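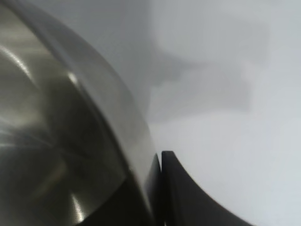
Okay, I need to talk about the reunion episode, and my group chat has asked me to please stop, so lucky you.

If you haven't been watching Harbour Hearts this season, here's what you missed. Twelve singles move into a big house on the water at Dorkico, they pair up, they swap, they cry on a jetty, and at the end one couple gets a weekend away and a very awkward handshake from the host. It's trash and I love it. I've watched every season, including the one set on the houseboats that even the network seems to have forgotten about.

So, the reunion. Spoilers from here on, and I mean all of them.

I went in firmly on the side of the bakery girl. You know the one – apron in her intro package, called everyone "mate" for the first three weeks, then got her heart stomped on by the surf instructor at the Gerex dinner. I thought he was a grub and I said so, loudly, to my telly. He'd told her he was all in, and then he spent the whole group date sitting on the other side of the fire with the physio. I was ready for him to get absolutely roasted on that couch.

And then they played the unseen footage! Two minutes of it, tucked in just before an ad break, and my whole season fell over. She'd told him the night before that she was still texting her ex! She said it on camera, in the kitchen, with a mug of tea in her hand, quite cheerfully. None of that made it into the dinner episode. We just got him looking shifty and her looking wounded, with the sad piano going. No wonder he was on the other side of the fire. I'd have been in the carpark.

I'm not saying he's a saint. He still let the physio believe she was first choice, and his apology to her on the couch was one of the worst I've heard on this show, and this show once had a man apologise by doing a card trick. He kept saying he was sorry for "how it looked". The physio did a very slow blink at him and I'd like that blink framed for my hallway. She was easily the best dressed person there too, in that dark green suit, while everybody else had clearly been told cocktail and heard nightclub.

But the edit! I keep coming back to the edit. I know, I know, it's a reality show, they have hundreds of hours of people lying around on daybeds and they need to make a story out of it. I'm a grown woman and I understand how telly works. I still felt a bit had. I'd spent weeks being cross at a stranger over a conversation with the middle taken out, and plenty of people were a lot crosser than me. The thread about him on the Stasiv forum had 2186 replies when I last looked, and I wouldn't read most of them out in front of my mum. Some of those people owe him an apology. (I went back and checked mine. I called him a "wet towel with a fringe". I'm leaving it up, it's fair comment on the fringe.)

Now, the winners. I'm happy for them, I suppose? They're sweet. They finished each other's sentences on the couch and he carried her shoes. They've moved in together already and they're getting a rescue greyhound. I just never felt anything for them either way, and I think the producers didn't as well, because they got maybe five minutes and one of the questions was about the greyhound. Compare that with May, when the last lot had their reunion and the winning couple had split up in the car on the way there. That was an hour of television. I didn't even get up for a snack.

Speaking of couples who didn't make it, can we discuss the accountant and the drummer? I had such high hopes. They were the only two people in that house who ever seemed to laugh at the same thing. On the couch they sat at opposite ends and both said "distance" when the host asked what had happened, and the host just moved on! They live two suburbs apart! I looked it up. There's a train. Something went on there and I'll be watching both of their socials like a hawk until somebody cracks.

A few other bits I scribbled down while it was on:

The host's jacket. Why was it so shiny? I could see the studio lights in his shoulders.

The weekend away prize turned out to be at the Hametti resort, and yes, I went and looked at the prices. It's $599 a night for the cheapest room and breakfast isn't included. I'd want my toast at that price. I'd want somebody to butter it.

The twin who left in week one got more applause than anyone. She was there for one dinner and she's still the most popular person on the cast. I'd happily watch a whole season of her being unimpressed by men near water.

They brought out a cake at the end and didn't cut it. I stared at that cake through the entire credits.

As for what's next, there's meant to be another season already filmed, and the rumour is they've gone somewhere cold this time. I'm all for it. Nobody can storm off properly in thongs and I'd like to see some real coats. I've also promised myself I'll reserve judgement on everyone until the reunion, having learned my lesson, and I reckon I'll hold out until the first rose-petal bath.

Tell me in the comments if you've changed sides on the surf instructor as well, or if you think I've gone soft. And if anyone knows what really happened with the accountant and the drummer, my email's on the contact page and I can keep a secret. Mostly.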